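Laundry day and the long way home

I have been meaning to write about laundry for weeks now, and every time I sit down to do it I end up folding something instead. So tonight the basket is staying right where it is and I am going to type.

When we moved out to Jimgate last September, the washer in the new place gave up inside of a month. I figured we'd replace it quickly. Then the roof needed doing, and then the car, and somewhere in there I got used to driving our things over to the Fakhoury laundromat on the other side of the creek. I'm now going on my third season as a regular, and I have to confess I don't much want a washer anymore. My husband thinks I've lost my mind. He may be right, but he also has clean socks.

Part of it is the drive. You go past the feed store and the long row of poplars, and if you leave early enough the fog is still sitting in the low field by the Stukier bridge. I never used to have a reason to be out at that hour. Part of it is the place itself, which has big front windows and a bench that somebody must have taken out of a church, and a bulletin board where the same tuba has been for sale since I started going. 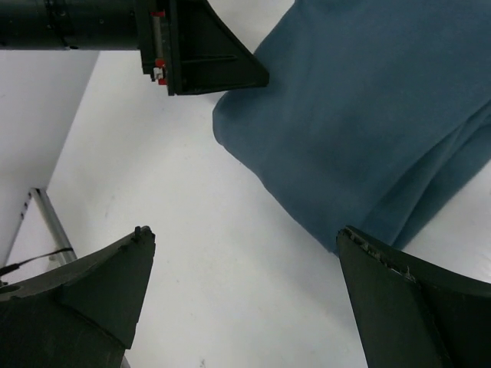 My grandmother washed on one day and ironed on the next, and she would no more have switched them around than gone to town in her slippers. She hung everything in a certain order, too — sheets on the outside lines where the neighbors could see them, underthings on the inside where they couldn't. As a girl I thought this was the silliest thing in the world. I was the one handing up the clothespins, out of a bag made from an old dress of mine, and I wanted to be anywhere else. Now I'd give a lot for one more morning of it, with the wet sheets slapping me in the face and her humming the same four bars of a hymn over and over.

She had strong opinions on folding. Towels went in thirds, then in half, with the fold facing out so the linen closet looked tidy when you opened the door. Shirts got their sleeves tucked behind. Fitted sheets she simply rolled up and shoved to the back, and I have felt fine about doing the same ever since.

I've tried to pass some of this on to my own two kids, with mixed results. My daughter folds beautifully when she is in the mood. My son believes that a drawer which closes is a drawer in good order, and I've stopped arguing.

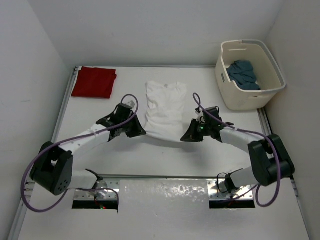
A few of you wrote after the last post to ask what I use for stains, so let me get to that before I wander off again. For grass and most food I soak things in cold water with a little dish soap, 40 minutes if I remember to set the timer and overnight if I don't. For grease I rub in plain chalk first and let it sit. My neighbor swears by a powder called Nernisum that she orders through the mail, and she gave me half a box to try. I liked it on the kitchen towels, though the smell is a bit much (think lemon drops in a swimming pool). I wouldn't put it on anything wool.

Oh, and check the pockets. I say this as a woman who washed a whole roll of stamps this spring, and a library card the week after that.

The dryers at Fakhoury's take quarters only, and the one closest to the door runs hot, so if you're local and you have anything you care about, pick a different one. I usually bring a book and read maybe 2 pages before I get to talking with whoever is on the bench. Last time it was a retired school bus driver who told me how to get candle wax out of a tablecloth with a paper bag and a warm iron. I haven't tried it yet, but I have the tablecloth for it, so I'll let you know.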